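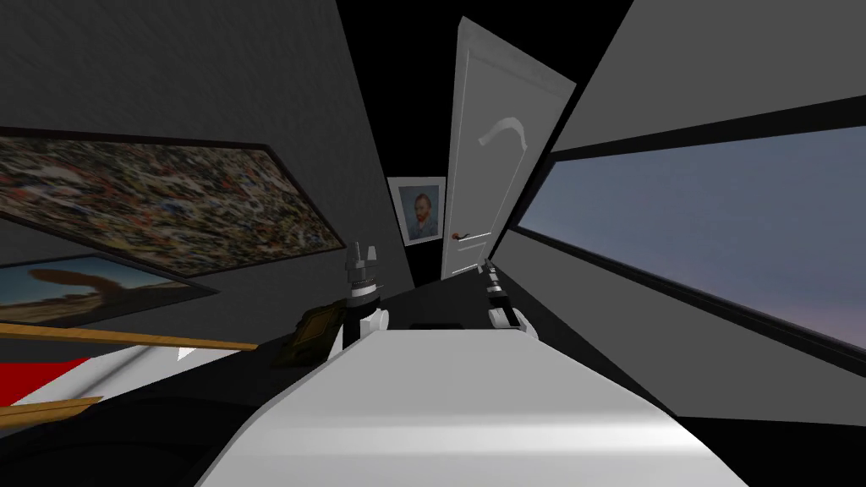
Home Vacancies Volunteering Contact

Part-time Archive Assistant, Lallent Local History Library

Lallent is looking for an assistant to help sort and list the Kiltero collection, a set of 1,503 letters, rent books and shop ledgers left to the library last year. The post is 17 hours a week, worked over three days, and is for seven months in the first instance.

You will work in the reading room with Wulan Gunawan, our collections manager. Most of the work is reading, listing and boxing. You will also answer written enquiries from family historians and cover the front desk one afternoon a week.

You should have:
- clear handwriting and careful spelling
- some practice in reading old handwriting – nineteenth-century bills and letters in particular
- at least two years' work in a library, archive, museum or records office
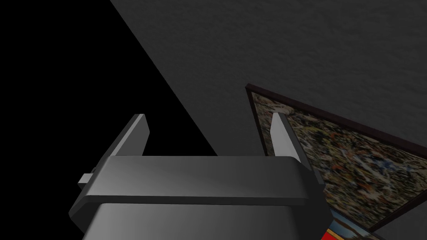 A qualification in archives is welcome but we do not ask for one. Some boxes are heavy and the store is up a flight of stairs, so please tell us if you would need things arranged differently. Training on our catalogue is given in the first week.

To apply, send a CV and a letter of no more than two pages to Kofi Quaye at the library. Applications close at noon on Thu 28 March. We will write to everyone who applies, and interviews will include a short reading test.

Related vacancies
Saturday Library Assistant
Bookbinder, Pētersons Bindery
Oral History Interviewer, Wadatach Valley Project

Contact us | © Lallent Local History Library | Back to top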